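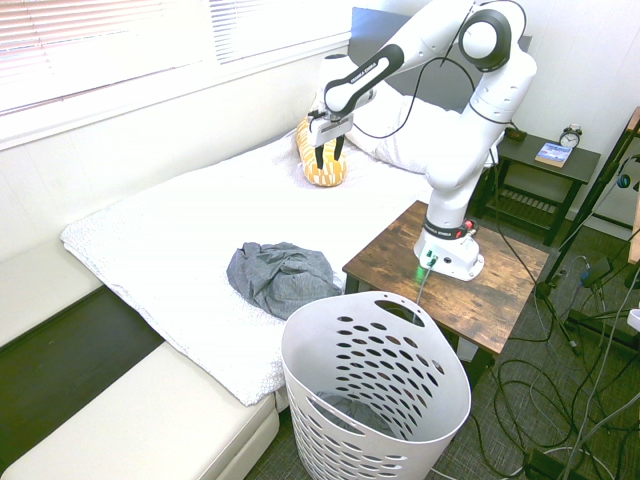 The Second Life of the Guest Room

For most of the year, the spare bedroom in a typical house in Wultwood is used to store things. Winter coats go on the bed. Boxes go under it. Somebody sleeps there at the holidays, and the next morning the coats go back.

The town has more of these rooms than it used to. A survey mailed out last February went to 2,175 households, and 53 percent of those that answered said they had at least one bedroom no one slept in on a regular basis. Many of the people who filled it out had raised children in the house and stayed on after the children left.

Rents have gone the other way. The hospital in Rostley, across the river, has been hiring, and new staff often spend their first months in motels or driving in from two counties over. A small nonprofit called Skanura began matching them with homeowners. It has placed 94 lodgers so far. Most stay for less than a year, pay by the month, and share the kitchen.

The arrangement is an old one. Boarding was common here when the Orbán furniture works was open, and city directories from those years list lodgers at almost every address on the streets closest to the plant. After the works closed, the zoning code was changed to limit unrelated adults in a single home. The limit was lifted two years ago with little debate.

Money is part of the appeal. Skanura suggests that owners spend around $200 getting a room ready, mainly on a new mattress cover, a lock for the door, and a lamp that can be reached from the bed. Furniture is usually whatever the house already has. The harder work is clearing out, and several owners said it took them longer than finding a lodger. 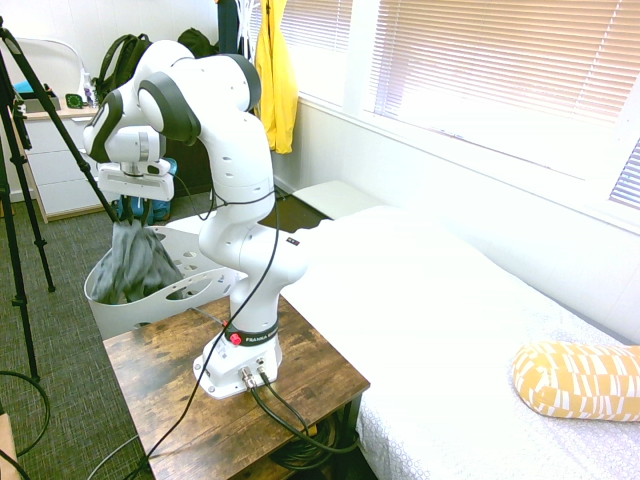

One homeowner on the east side of town said that she had put off applying for a full year, that the rent had paid for her new furnace, and that she still didn't like hearing a second person on the stairs at night. She plans to take another lodger when the current one moves out.

Complaints tend to be about noise, parking, and shelf space in the refrigerator. Skanura asks both sides to sign a two-page agreement before move-in that covers guests, laundry hours, and notice. Either party can end the stay with thirty days' warning.

The waiting list now runs longer on the lodgers' side than the owners'. Applications for spring open in February at the Wultwood library, and owners can ask for a home visit on the same form.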